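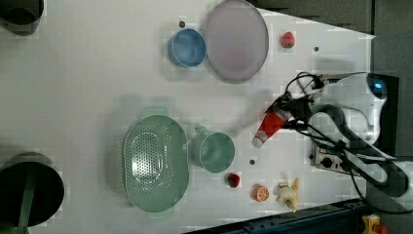 *The Solheim club's arm with a red and white bottle in its grip, toy fruit close by.*

Four students, one arm, a lot of snacks. The Solheim robotics club meets at 7 and nobody leaves on time. Zeyu Jiang writes most of the grasp code; Niamh Mac Carthaigh rewrites it. Loudly.

"The strawberries are murder," she says. "Tiny, and they roll." 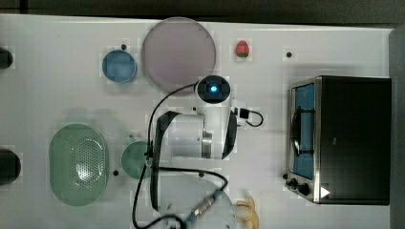 The Lustgate meet is in July - 31 teams, one kitchen task each. Last year Solheim scored 66, good enough for teh middle of the table. Peadar Hennessy, their coach, wants more. So does Zeyu. He's allready back at the keyboard.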